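Planning and Budgeting for Robot Equipment
Week 6 handout – Simulation before purchase
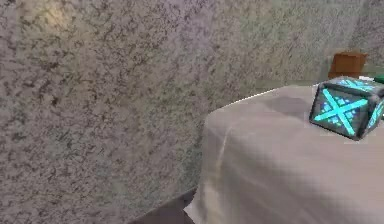

Figure 6.1. Simulated work area: dark cube with cyan markings on a pale rounded object, speckled surface at left.

Please read this handout before the tutorial and bring your draft budget sheet. The tutorial will go quickly if everybody has the sheet already half filled.

6.1 Where we are in the course

In the last two weeks we looked at how to write down the task and how to compare an arm with a fixed machine. This week we ask how much of the planning can be done in simulation, before any money is committed. Figure 6.1 is computer-rendered. We will use it to discuss which questions a simulated view can help with and which must wait for real equipment.

6.2 What simulation can tell the buyer

A simulated work area is good for questions of space. Can the arm reach the item? Is there room for a second fixture? Will a camera in the planned position see the whole item, or only one part of it? In Figure 6.1 the cube is at the right side and one of its faces is not completely in view. Behind it there is a small brown box, partly hidden by the curved object. For the budget this kind of finding is important. If one camera does not see enough, you must decide between moving it and paying for another one, and the second choice brings also a mount, a cable and the labour to install them.

Look as well at the surfaces. The grey speckled pattern at left is busy, and the object under the cube is smooth and light. Write a short note on how such backgrounds may affect the vision software, and put one line for lighting in your budget. Students often forget lighting completely.

6.3 What simulation cannot tell

Friction, the softness of a surface, the wear of fingers and the noise in the room are all modelled with some simplification. A cube resting on a curved surface may be stable in the model and slide in the workshop. Do not use a simulated cycle time in a purchase request without a margin. Write which margin you used and where you took it from.

6.4 The budget sheet

We continue with the Fledton case. Fledton is a small packing workshop which wants to handle mixed items at one bench. The spending limit for accessories in the first stage is $1373, taxes and freight included. The arm itself is leased and goes on a different line. Two suppliers have sent quotes:

Plarkora – gripper, adapter plate and one set of spare fingers. Freight is quoted separately.
Skerier – gripper only, at a lower price. The adapter plate must be made by a local shop.

The Skerier quote looks cheaper on the first page. Before you agree with this, add the plate, the freight and the hours of the person who will fit it. Check also the currency, as one of the quotes is not in our dollars.

The simulation licence, named Sandu in the case file, is paid yearly and should be entered under operating costs. Computer time is a separate line. For this case we assume over 1000 simulated trials before the order is placed, so please estimate the machine hours and show your calculation.

6.5 Order of spending

Buy first what has the longest delivery time and the least chance of changing. For Fledton this is the adapter plate, if the arm model is already fixed. Fingers come later, when the item list is final. Keep a reserve for small parts such as fasteners, connectors and labels – they are cheap one by one, but they stop the work when they are missing.

6.6 To prepare for the tutorial

Fill in the sheet for both suppliers, with all freight and labour lines.
Mark every figure as quoted, estimated or assumed.
From Figure 6.1, write one purchase question you could answer in simulation and one you could not.
Propose a margin for the cycle time and defend it in a few sentences.

The sheet is handed in at the end of the tutorial. Late sheets are accepted until the following class, with the usual deduction. The second stage of the Fledton case, with delivery planned for June, will be given out next week.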